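Flirden, Monday, January 25, 2021 — Golestani will open its Janus robot laboratory to visitors in March. The demonstration runs for 6 days, with room for 34 guests each day. Visitors will see the arm at its table and can ask the staff about the work. Entry is free, but places must be booked through the Stistmont office.
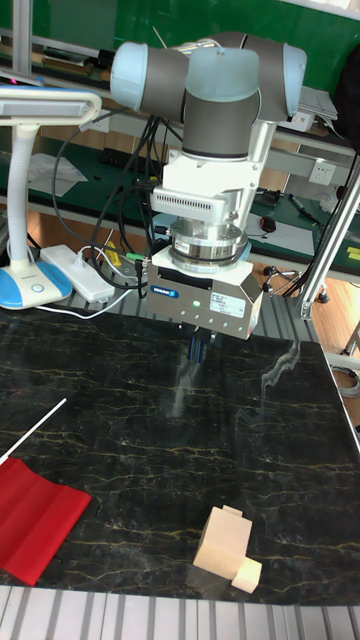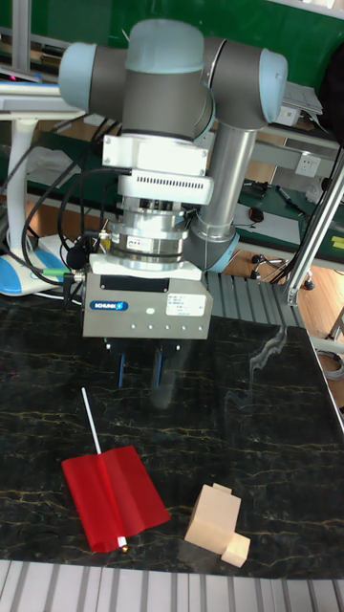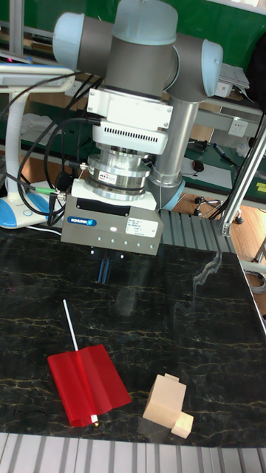

*The Janus arm and gripper over the work table, with the red piece and wooden blocks. All photos: Golestani*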